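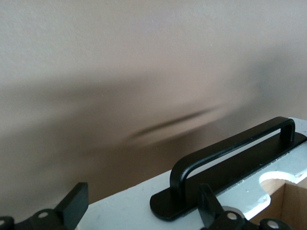 A plain wall above a white-painted surface.

Speed Cameras Should Answer to the Public
By Hạnh Bùi
12/02/2023

The Town of Kurkent will decide in March whether to renew its agreement with Trestlow, the company that supplies and maintains the automated speed cameras on Grasso Road. The debate so far has been between residents who want the cameras gone and residents who want more of them. Both groups have overlooked the terms on which the cameras operate, and those terms deserve the closer reading.

The case for enforcement on Grasso Road is sound. The road passes a primary school and a seniors' residence, and its posted limit drops from 50 to 35 within a short distance. Drivers who come in from the Cernell side have had open highway behind them and are slow to adjust. Police officers cannot be stationed there at all hours, and a roadside stop on a narrow shoulder carries its own dangers. A camera does the work at less risk to everyone.

It does not follow that the present agreement should be renewed as written. Under its terms, the company is paid in part according to the number of notices issued. A supplier in that position has a financial interest in drivers continuing to speed. There may be no misconduct of any kind, and none is alleged here. Public confidence is weakened all the same when the party that calibrates the equipment also earns more from each violation it records.

Réjean Chisholm, who taught traffic engineering for many years before retiring to Kurkent, made a similar point in his written submission to the town. "A flat fee costs more in a quiet month," he wrote, "and a quiet month is what the town is supposed to be paying for." The town should adopt that principle before it signs anything further.

The second concern is the notice itself. Registered owners now receive a form that states the recorded speed, the location and the amount owing. The calibration date of the device is left out, and the instructions for disputing a notice appear in small type on the reverse. An owner has 19 days to respond, counted from the date of issue and not from the date of delivery. For a resident who is away from home, or whose mail is slow, much of that period may be gone before the envelope is opened. A longer period, counted from delivery, would cost the town very little.

There is also the matter of where the money goes. Revenue from the program currently enters general funds — a practice that invites the charge, fair or otherwise, that the cameras exist to balance the budget. The town should direct 100 percent of the net proceeds to road safety: raised crossings, better lighting at the school entrance, and a narrower lane where the limit changes. Physical changes of this kind slow traffic whether or not a camera is present. With about 2000 vehicles using the road on a school day, the benefit would be felt quickly.

Opponents of the program will say that these reforms only make an unwelcome system more respectable. Their frustration is understandable, but removal would leave the school crossing as it was before, with a painted line and a sign that many drivers ignored. Supporters will say that a change in payment terms could delay renewal. A short delay is acceptable if the alternative is several more years under an agreement that few residents have read and fewer would endorse.

The town has time to publish the full agreement, invite comment on it and return to the supplier with revised terms. It should begin with the fee structure.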